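Tokison release fault

The Tokison release fault was a recurring failure in the Tokison, a two-finger electric gripper made by Clatberg for mobile household robots. In affected units the fingers opened on command and the controller reported the object as released, while fabric remained caught at a fingertip. The arm then withdrew at full travel speed and pulled the item, and in some cases the container under it, along with the hand. The fault was first logged during laundry handling trials at the Montoya test apartment and was later reproduced on the bench.

Background

The Tokison was designed for rigid objects such as cups, bottles and small boxes. Its control software judged a grasp by two values, motor current and finger position. If the fingers stopped short of the fully closed position and current rose above a set threshold, the object was considered held. If the fingers reached the open position with no rise in current, the object was considered released.

Cloth was added to the supported object list with the Warkach software package. The package included routines for picking up garments from furniture and placing them in a basket, but it kept the original release check. No change was made to the fingertip hardware.

Description of the fault

A release was recorded as soon as both fingers reached the open position. The check did not establish whether anything was still attached to either finger. With rigid objects the difference rarely mattered. With fabric, a fold could be drawn into the slot near the fingertip during closing and remain wedged there after the fingers separated. A single layer of thin knit put almost no load on the motor, so the current reading stayed within the range expected for an empty hand.

The software then cleared the load estimate and permitted the faster motion profile reserved for an unloaded arm. This second step accounted for most of the safety concern. A trapped garment could be swept across nearby surfaces, and a garment already resting in a basket could drag the basket off its position or tip it. 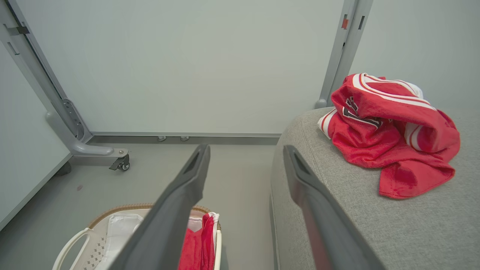

Trial logs from Montoya covered 3,671 place operations. In 15 of them the controller recorded a completed release with fabric still caught. Hems, collars and trim made up the larger share, which was attributed to the extra stiffness of a stitched edge: once inside the slot, it tended to spring outward and hold. Flat items such as pillowcases were caught less often. In 6 of the recorded cases the basket was displaced, and in one of these it overturned. No injuries were reported.

Investigation

The investigation was led by Thaddeus Mercado, a controls engineer at Clatberg. Early work concentrated on the wrist camera, on the assumption that the vision system had misjudged the height of the basket rim and lowered the garment too little. Replays of the logged motions did not support this. The arm had reached the commanded height in every case – the error began after the fingers opened.

Bench tests used a fixed arm and a set of worn cotton and polyester garments. The fault appeared most often when the fingers closed at a shallow angle to a seam. It also became more frequent on fingers past 2,000 cycles, where wear had roughened the inner edges of the slot. A sample of new fingers with polished edges still trapped fabric, though at a lower rate, and wear was therefore listed as a contributing factor and not as the cause.

Corrective measures

Clatberg issued a revision to Warkach in April. After opening, the hand now pauses and makes a short, slow lift while the wrist force sensor is read. If the reading differs from the empty-hand value, the fingers close partway, reopen and repeat the lift. A second failed check stops the arm and requests an operator. The fast motion profile stays locked until the check is passed.

A snap-on cover for the fingertip slots was supplied for units used with cloth. The cover reduces grip on narrow rigid objects, and the manual directs that it be removed for kitchen tasks. Units without a wrist force sensor cannot run the revised check, and garment handling is disabled on them.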